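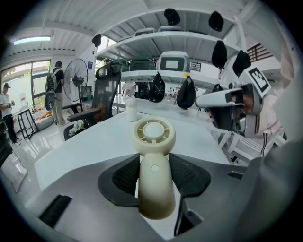

Lekiva Small Items – read me first

Lekiva is a collection of notes and pictures on small personal items and how they get put away in a shared room. It covers what people carry around and set down on any flat surface: fans, bottles, cables, cases, keys. Handheld fans have their own group because they come in so many shapes. The cream one with the wheel-like vents and a round button on the handle is filed under "fan, handheld, upright". A small white bottle on the same tabletop gets its own entry as "bottle, small, capped". Contents are never guessed from the outside.

What is in it

Each entry has an item name, a color, the surface it was on and a free-text note. Furniture is listed separately by room. Tables, shelving and storage boxes are in the furniture list and are not repeated in the item entries. There are 18 item names in this version.

Folders

items – one text file per item name
rooms – furniture lists, one per room
pictures – stills, in the order they were added
old – the February naming scheme, kept for reference

How names work

Names go from general to specific, separated by commas. Use the plain word first (fan, bottle, box) and stop when you are no longer sure. If a color could be read two ways, pick the lighter one and say so in the note. "Cream" and "white" are separate values. Dark green and black are too, though they were merged in the old scheme.

Known problems

Shelf contents are unevenly covered. Items on a middle shelf usually have an entry, items on a bottom shelf often don't. Two rooms, Westerberg and Notau, use different words for the same stool, and this has not been fixed. Small appliances are named only when their use is plain; the rest are under "appliance, other".

Changes

2022-05-26 – split "fan" into 4 names, moved cables out of "other", corrected spelling in the room lists.

Contact

Nusrat Matubbar looks after the item names. Send corrections with the item name and the picture it applies to.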